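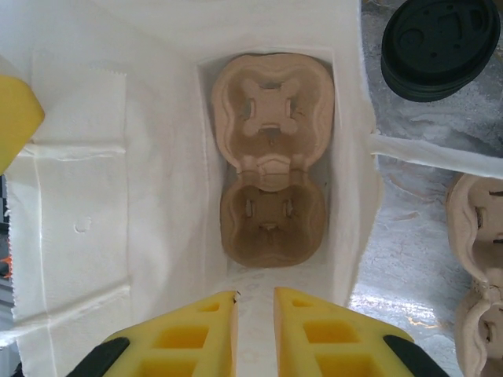 Figure 7.1 Drink carrier in an open paper bag, wrist view. Gromdale robotics club, takeaway task.

Chapter 7
Bags, and Other Things That Won't Hold Still

Up to now your robot has had an easy life. The blocks in Chapter 2 were square. The pegs in Chapter 4 went into holes that some kind person had drilled to fit. If your program was a bit off, the block landed a bit off, and you called it close enough and went to lunch.

A paper bag doesn't offer you that deal. It folds when you push it and leans when you let go, and its mouth is a different shape each time you look. Many students meet their first bag with a program that worked perfectly on blocks, and come away with strong feelings about stationery.

This chapter follows the Gromdale club as it got ready for the Brostville Schools Challenge. The task sheet, dated November 3, 2025, fitted on a single page and sounded harmless: pack a takeaway order. A team could bring up to two arms. Points were given for each item packed, and taken away for crushed cups, torn paper and what the sheet called "unrequested contact with the judges' table". The heats were in December, so the club had a little over a month, less exams.

You will need the gripper code you wrote in Chapter 5. If you skipped Chapter 5, we know, and you should go back.

7.1 What the wrist can see

A camera at the wrist gives a very good view of whatever the fingers are about to touch and a poor view of nearly everything else. Lower the hand into a bag and the world turns white. The club's first program looked for the edge of the bag by its colour, which worked nicely until the bag was the only colour there was.

Zahira Tarigan rewrote that part in an evening. Her version finds the rim while the hand is still high, remembers it, and stops asking once the fingers go below it. She named the program Wosteck and refused to explain why. We will build a simpler one in Section 7.4.

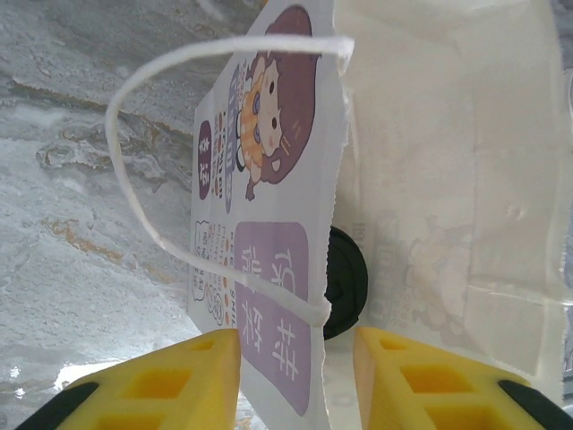
Sekar Entili disagreed, and said so in the margin of the club log: remembering the rim is fine for a box, but a bag moves when you touch it, so by the time the hand is inside you're trusting an old address. She wanted a second look after every contact, even if it cost nine seconds a run.

Both of them were right, which made for a long meeting. The club ended up with a compromise known as the Saragih rule: look again if the fingers felt anything, and carry on if they didn't. You'll find it in the log under three different spellings.

Before you read on

Take any paper bag with a string handle and lay it on a table. Write down, in plain sentences, every step your own hand takes to stand it up and open it. Swap with a partner. Your partner must follow your sentences exactly, using one finger and a thumb, and may not be helpful.

Keep the list, including the parts you crossed out. In Section 7.2 we turn it into code, beginning with the handle, and some of you will want to change your first line.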